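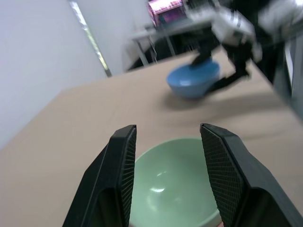 Astham Community Kitchen
23 August 2023

1/ The Astham Community Kitchen wishes to share the revised guidance on the care, storage and lending of its bowls. The new arrangements apply to all groups holding a booking from this week onwards. Please read the whole thread before your next session.

Astham Community Kitchen
2/ The revision was prepared by Chiyo Uchida, who manages the kitchen stores, following a full check of the shelves earlier this month. Groups that were sent the draft will find that the section on stacking has been rewritten.

Astham Community Kitchen
3/ Bowls are now kept by colour. Green bowls are for dry ingredients and for serving at the table. Blue bowls are for mixing. White bowls are reserved for the lunch club and should be left on the upper shelf unless the club has agreed otherwise.

Astham Community Kitchen
4/ We have been asked whether the colours are a food safety measure. They are not. Chopping boards and knives continue to follow the separate chart on the wall beside the sink, and that chart takes priority in all cases.

Astham Community Kitchen
5/ Before setting out bowls, please cover the work table with a clean sheet of the brown paper kept in the long drawer. A fresh sheet is required for each booking. Used paper that is free of grease may go in the recycling; greasy paper goes in general waste.

Astham Community Kitchen
6/ Washing up. Bowls should be washed by hand in hot water with ordinary washing-up liquid. Scouring pads must not be used on any glazed item. Several of the older green bowls have lost their shine on the inside and will not be replaced this year.

Astham Community Kitchen
7/ Drying. A bowl should be turned over on the rack, or leaned on its side, until no water remains in the foot ring. Please do not put bowls away damp. Tea towels are provided for each booking and should be placed in the laundry bag at the end.

Astham Community Kitchen
8/ Stacking. No stack should be more than 8 bowls high. Bowls of different sizes may be nested only if the smaller one sits freely inside the larger. A bowl that has become stuck should be handed to the duty supervisor and not forced with a knife or spoon handle.

Astham Community Kitchen
9/ Chips and cracks. Any bowl with a chipped rim must be taken out of use at once, however small the chip. Place it in the grey crate under the window and write the date and your group's name on the sheet. There is no charge for accidental breakage.

Astham Community Kitchen
10/ Lending. Groups may borrow up to 20 bowls for use outside the building, for no longer than one week. Requests should be made in person at the office. Borrowed bowls must be returned clean and in the padded boxes in which they were issued.

Astham Community Kitchen
11/ Larger events. The kitchen holds 200 bowls in total across all sizes. Organisers who expect to need more than the usual lending limit should write to Yoshinori Oda, bookings officer, giving the date of the event and the sizes required. An answer will be given within five working days.

Astham Community Kitchen
12/ When writing, please quote reference 3831 so that the message reaches the correct folder. Requests sent as replies to this thread cannot be accepted.

Astham Community Kitchen
13/ Children's sessions. Leaders are asked to set out bowls well back from the edge of the table before the children come in. The heavier mixing bowls should be carried by an adult. Lighter bowls suitable for younger children are on the lowest shelf, to the left of the door.

Astham Community Kitchen
14/ Groups bringing their own bowls are welcome to do so. Each item should be marked underneath with the group's name. Unmarked bowls left behind will be kept until the end of the following month and then added to the general stock.

Astham Community Kitchen
15/ Tidying at the end of a booking. The table should be cleared, the paper removed and the surface wiped. Bowls should be back on the correct shelf by colour, with the largest at the bottom. The last fifteen minutes of each booking are set aside for this work.

Astham Community Kitchen
16/ A printed copy of the guidance is in the blue folder by the kitchen door, and larger print copies may be requested at the office. The earlier version should be thrown away.

Astham Community Kitchen
17/ Comments on the new arrangements may be handed in at the office or sent to Chiyo Uchida until the end of August. The shelf labels will be changed once these have been read, and the kitchen will remain open as usual while the work is carried out.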